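New desks and baskets at the Skonport sorting room

Good news for anyone who drops off odds and ends at our Skonport centre — the sorting room has reopened, and I got a sneak peek at it in July! It's on level 2 now, up past the old Tufa counter, and it's so much brighter than the last spot.

The white desks came from Clenditz and I'm already a bit jealous of them (mine at home wobbles). Small stuff gets sorted into wicker baskets, which I reckon look far nicer than the grey tubs we used to dig through. The colour really warms the place up, and so does the herringbone floor.
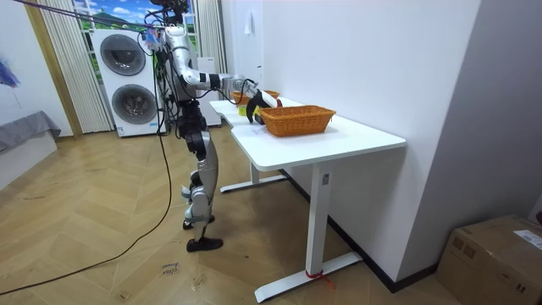

Wicker baskets on one of the white desks in the sorting room.

Drop-offs are open from 8 am, and you'll need to bring your items in a bag with your name on it.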